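# Chapter 3: Keys, Wallets, and Who Really Holds the Money

By the time students reach this chapter they have usually heard the word "wallet" so often that they no longer stop to wonder about it, and I would like you to stop and wonder for a little while.
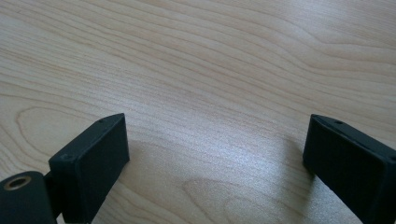
## 3.1 A wallet with nothing in it

When Ruan Joubert bought his first few coins one November, he telephoned his old friend Riaan Botha in a panic. He had dropped his phone in a lake, and he was quite sure the coins had gone down with it. Riaan asked him one question: had he written down his recovery words? He had (on the back of a seed catalog, bless him), and by 15 minutes past the hour his balance was showing on a borrowed laptop.

The coins had never been in the phone. A wallet holds keys - very long secret numbers - and the record of who can spend what is kept on the shared ledger we met in Chapter 2. Your private key lets you sign a payment, and the network checks that signature without ever seeing the key itself.

## 3.2 Custody, or letting someone else hold the keys

Plenty of sensible people would sooner not look after a secret number at all, and I have a good deal of sympathy for them. They open an account with a custodial service, which keeps the keys and shows the customer a balance on a screen. Our running case in this chapter is one such service, Andell, with 3686 customers and a single pooled wallet. We will follow a withdrawal from Andell to a private wallet made by Werkness, and you will see the exact moment at which a promise on a company's books becomes an entry on the ledger.

Before you read on, take a sheet of paper and jot down what you think would happen if Andell closed its doors overnight. Keep the sheet somewhere safe, please! We will come back to it in Exercise 16.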